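November, notebook, simulation bench

Second day with the trial license of Solora, the simulation package from Prindari. Wenche wants to know before the end of the month if we buy it or stay with what we have.

Installation went well, but the manual is written for an older version and two of the menu names do not match. I wrote to their support at 9:40 and Gaetano Gentile answered before lunch, very polite. The default limit is 2000 steps per run. I left it there.

Today I used the small office room with the two-arm model. Wood grain and shadows under the gripper are better than I expected from the price class. The grain becomes a little smeared at close distance. I must ask Ylva if this disturbs her training.

Wrist view of the floor, and the view over both arms at the desk:

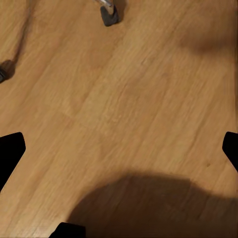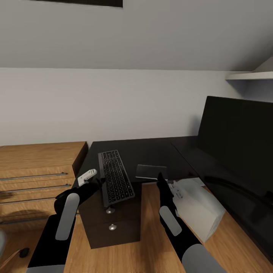
Render time is the weak point. With the shadow quality at 100 the workstation is slow, and Tormod S. could not run his own jobs next to mine. At 30 it is acceptable for daily work. Job 171 stopped with a license error and I started it again by hand.

Still open: price for a second seat, and export to our own log format. Gaetano promised a script for the export. I will not write to Wenche before I have tested it.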